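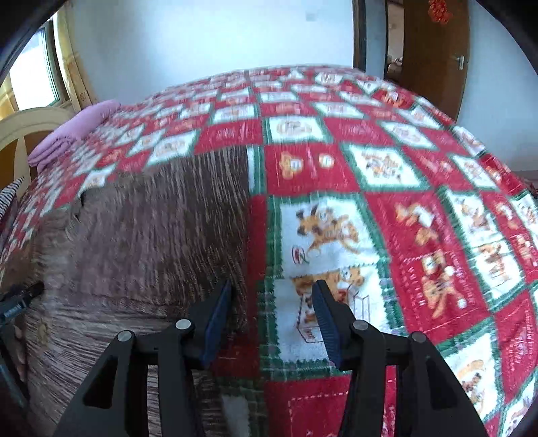 How do you all wash a bed quilt when the machine at home is too small for it? Mine is a single-drum thing that was in the flat when we moved to Clomemgate, and it groans at a pair of towels. The quilt in question is my son's, the red and white one with the cartoon tiger leaping about on it, and I'm terrified of the red running into the white squares. It was a present from his gran, so I can't exactly ruin it and keep quiet! I did look at sending it out, but I'd love to hear from anyone who has managed it themselves first.

Souad Tazi

Josué Siqueira
launderette, big drum, 30 degrees. dont use softener

Zuleica Peixoto
Hello Souad, I've been through this with three children's worth of bedding, so you have my sympathy. Before anything else, wet a white hanky, press it on a red square for a minute or so and see whether any colour comes off. If it does, stop and ask a cleaner. If it stays clean, carry on — but still put a couple of colour catcher sheets in with it. This is how I go about it:

1. Strip the bed right down and wash any blankets on their own. A fuzzy brown one like this will shed all over a quilt if they share a drum, and you'll be picking bits off until January.
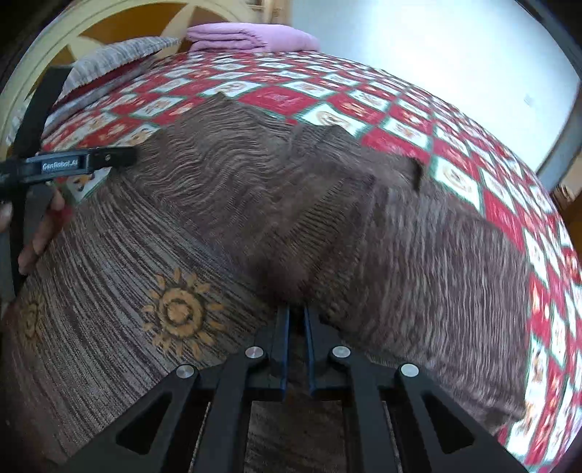
2. Take the quilt to the launderette and use half your usual liquid, on a cool, gentle wash with an extra rinse.

3. Get it out the moment it finishes. Dry it flat over two airers, out of strong sun, and turn it when you pass by.

It takes ages, I'm afraid, so start in the morning if he wants it back by bedtime. Do let us know how you get on!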